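Kesimeck Home Help, ticket 131
Subject: white knife block won't stay put
Opened by: Myrtle Yazzie
Status: open

Hello again, and thank you for being so patient with me last time! My trouble now is the white knife block, the one with the ridged, slotted top. Every time I pull out a knife the whole thing skates toward me, and it has done this for over 6 weeks. I wiped the base with dish soap and dried it well, then tried a damp dishcloth underneath (better, but the cloth bunches up). On Wednesday I stuck on 2 of the little Clavent pads and it still crept.

I've set it on the white table for now, behind the dark green block with the silvery stripes, with the black handles up where I can reach them. My grandson's green star is on there too, so I'd like this settled before he visits again.
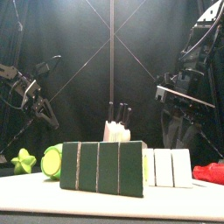
Tavion Whitlock: Hi Myrtle, lovely to hear from you! Two pads is a bit few for a block with knives in it, so please peel those off, clean away any glue, and put one at each corner. Press each for 60 seconds and leave it overnight before you use it. If it still slides, write back here and I'll send the rubber mat.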